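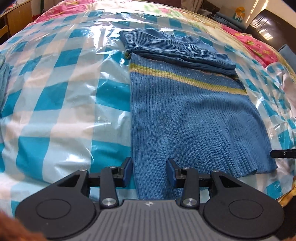
Folding chunky rib sweaters, help

mirel_knits
Ok so trying to get the winter stuff put away before June and I can't fold this blue one to save my life. Ribbed knit, stripe across the body, thick. I fold the top down, smooth out the bottom, turn around and the top has gone all wavy again. Ends up a big lump that takes half a drawer. Sleeves are the worst part, they never lie where I put them. What do you all do??

gillies63
sleeves first. always sleeves. lay it face down, one sleeve straight across the back, then the other, THEN thirds from the bottom up. if you start at the neck you get the lump

Sekance
Don't fold it face down on a slippery cover tho. You've got plastic over the checkered cloth and knit just slides around on that. Do it on a bare blanket or a towel. Made a huge difference for me

mirel_knits
The plastic stays on, cat reasons. Could put a towel over it I guess

AInnes
Disagree with thirds for anything this thick. Half, then half again, done. Thirds gives you a brick and the creases set right across the chest. My mother did thirds, every sweater in the house had a line in it till about noon.

gillies63
a line?? it's wool, hang it in the bathroom while you shower, line gone. halves is how you get a thing too wide for the drawer

AInnes
We don't know it's wool. Mirel what is it

mirel_knits
No idea, tag came off years ago. Bit scratchy at the neck

Sekance
Roll it. Nobody said roll yet

AInnes
Because rolling stretches the rib. Please don't roll it.

Sekance
Been rolling mine for years, zero stretch. Loose roll, not a sausage. Sleeves in, fold the sides to the middle, roll from the hem up to the neck so the bulky bit is on the outside

lolodmont
One thing before any of this, wash it. Putting them away unwashed is how I lost two good cardigans to moths. Dry it flat, all the way dry, then fold. And no vacuum bags for chunky knits, they come out like cardboard

gillies63
vacuum bags are fine for a season imo. agree on the wash

lolodmont
Fine for fleece. Not for rib.

mirel_knits
Ok update. Towel down, sleeves across the back, then tried thirds AND halves. Halves didnt fit, drawer is too narrow by a hair. Thirds fit but I can't get anything on top of it. Rolling it tomorrow, sorry Alistair

AInnes
Noted with sadness. At least put it on the bottom so it isn't hanging off anything.

Sekance
the bottom is fine, just not under jeans

mirel_knits
There's no jeans in there. Theres 20 scarfs in there. Different thread

gillies63
start it, I have opinions on scarfs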